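Thorium Lantern Mantles Pulled From Stonus School Kits

May 10, 2019

A supplier of classroom science materials is asking schools to return a set of old gas lantern mantles that were packed into its radioactivity kits, after a teacher found that several of the fabric pouches had torn and left a fine ash in the bottom of the box.

The supplier, Buseretti, said 700 kits were sold under the name Uzor over two school years. Each one holds a mantle treated with thorium, a naturally radioactive metal with the symbol Th and atomic number 90. Thorium oxide glows a bright white when it is heated, and for that reason it was used in gas lighting from the 1890s on. Many makers later switched to yttrium, but older stock is still easy to find, and teachers like it for showing a weak source on a Geiger counter.
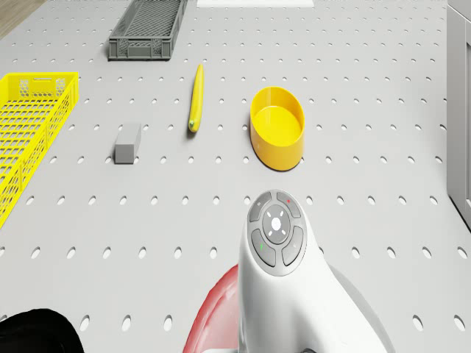 An unbroken mantle in a sealed bag is a low hazard. Thorium-232, the form found in nature, gives off alpha particles, and those are stopped by a sheet of paper or the outer layer of skin. The concern is dust that gets breathed in or swallowed. Once a mantle has been burned it turns brittle and sheds powder at a touch, and even an unburned one frays with handling. Ilango Kartha, who teaches chemistry in Stonus and reported the torn pouches, said he was also bothered by how the kits tend to be stored. A crate with latticed sides, like the dark grey one on the perforated tabletop, is fine for glassware or rulers but will not hold back powder. He wants anything containing thorium kept in a closed tin with a label. The same goes for food: a banana has no place on a bench where the mantles are being used, though it does get mentioned in nearly every lesson on the subject for its potassium-40.

Kartha said he noticed the problem in February while getting ready for a unit on half-life. He sealed the box in two bags and called the company the same afternoon.

"The counter was clicking over the cardboard, well away from the sample," he said. "I didn't want students reaching in there."

Buseretti tested returned kits at its warehouse and found loose material in 54 of them. Zsófia Dudás, the company's product safety manager, said the pouches came from an outside packer and were thinner than the ones ordered. The company has stopped using that packer. She said no illness had been reported and none was expected from normal classroom use.

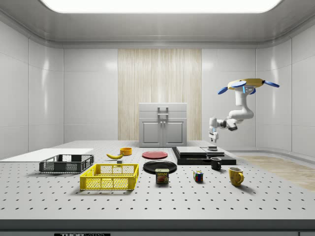
Illustration: Giang Dương / Bromoser

Schools that have a kit should leave it closed, place the whole box in a plastic bag and tape the bag shut. It should not go in the trash or be mailed. Buseretti will send a carrier to collect it — there is no charge — and will ship a replacement that uses a sealed disk source in place of the mantle. Kits with a serial number ending in the letter D already have the disk and are not part of the recall.

If a box has been opened and there is visible powder, the company advises wiping the surface with a damp paper towel while wearing gloves, then adding the towel and gloves to the bag. Sweeping and ordinary vacuuming should be avoided, as both can put dust into the air.

Benvinda Cardoso, science coordinator for the Stonus schools, said the district had 2 kits besides Kartha's and that both were intact. They were collected last week. Students who missed the Geiger counter lab will do it with the new disks before the end of the term.

Thorium has a very long half-life, 14 billion years, so old mantles do not become safer in storage. Cardoso has asked teachers to check cabinets for loose mantles bought before the kits came in, along with any old camping lanterns kept for demonstrations. The district will arrange a separate pickup for those.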